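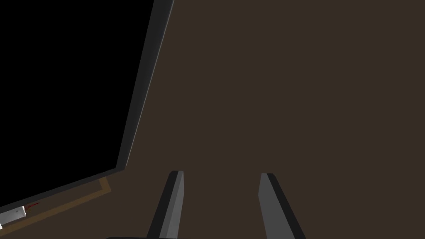 Can a student club teach a gripper to open a cabinet by practicing only in simulation? In the simulator, sure. Whether any of it carries over to a real cabinet is a different matter, and after nine weeks with the Hirnon club I lean toward "not much."

Quick background. I signed on as an outside mentor this fall. Five students, one shared workstation, one entry in the Florier student challenge. The deadline is the end of November and I was told they were "basically done" when I showed up.

Basically done meant 1,186 training runs and a slide with a big green number on it. 799 of those were marked as successes. I asked what counted as a success. Long silence, then Chie Yoshida went and read the code.

A run passed if the gripper ended up within a set distance of the handle. Touching it was optional. So was opening anything. I have seen startups raise money on less, but still.

Credit to Chie, she rewrote the check that same evening and reran 200 of them. The new number was a lot smaller and did not go on a slide.

Gilding the demo is the other habit I keep running into. Flat brown tabletop, even light, nothing in the way. My kitchen has never looked like that. Ask for a dish towel on the table and people act like you asked for the moon.

Gwilym Gough's answer is that everybody starts simple and adds clutter later. Fair enough. I just want to see "later" written down with a day next to it.

Rhiannon Trevor wants to randomize the colors and the lighting and call that robustness. It might help the vision part. It does nothing for a hinge that sticks, and the hinge in their model has no friction at all. I checked.

They have access to one real arm, through the Feng lab, two hours every other Friday. First session went mostly to cables and a login that had expired. I don't blame the students for that. I do blame a challenge that scores simulation at 1,000 points and hardware at 200.

If you pay five times as much for the video game, you get very good video game players. I put that in my mentor feedback, a bit more politely.

Ravindran Reddy asked me last night if I thought the project was a waste of time. No. He can now explain why a success rate means nothing until you read the definition - I know working engineers who can't.

Next meeting we're picking three failed runs and going through them slowly, start to finish. No slides. Rhiannon is choosing which ones, and I asked her not to pick the funny ones.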